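# Cuaderno del club, proyecto Belay

20/10/24, domingo. Sigo sin creerme el resultado del viernes.
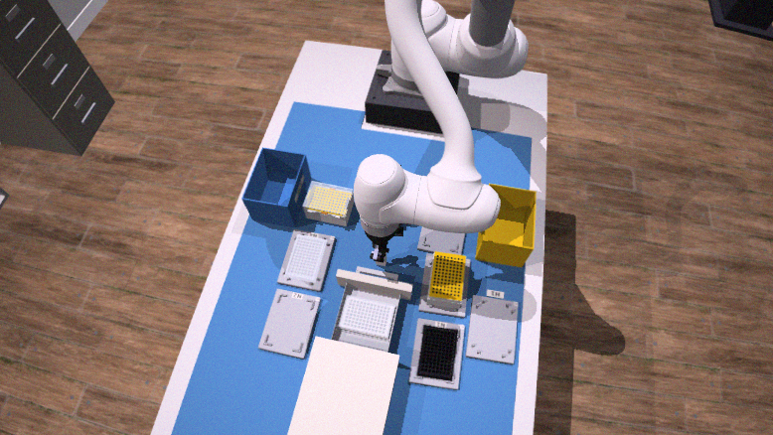 Beca dice que el simulador ya «funciona» y que podemos pasar a escribir la memoria. Yo no lo veo. Lo que tenemos son 1.048 ejecuciones del mismo traslado de placa, con la placa siempre en la misma posición de salida y sin ruido en los sensores. De esas, 981 terminan sin error según el log. ¿Y las otras? Rhodri las descartó por «problemas de física». Quiero verlas una por una antes de tirar nada.

Además, el log da por bueno cualquier ciclo en el que la pinza se abre sobre la bandeja del instrumento. No comprueba si la placa quedó asentada. Un ciclo puede salir en verde con la placa torcida.

Pruebas de hoy:

- Giré unos 3 grados la placa blanca en su soporte de la izquierda. De 8 intentos, el log aprobó todos. Mirando las repeticiones, yo no firmaría ni la mitad.
- Cambié el orden de los soportes en el fichero de configuración y el planificador ni se enteró. Sospecho que las posiciones están escritas a mano en el código de Llinos. Preguntar.
- Los dos cubos, azul y amarillo, siguen sin usarse en ninguna rutina. Falta decidir qué va a cada uno.

Emiliano propone añadir la placa negra al recorrido. Me parece pronto.

Pendiente:

- [ ] recuperar las ejecuciones descartadas (Rhodri)
- [ ] criterio de placa asentada, con tolerancia escrita
- [ ] repetir con posición inicial aleatoria

Ifor quiere enseñarlo en Vilusia en junio. Con estos números yo no iría.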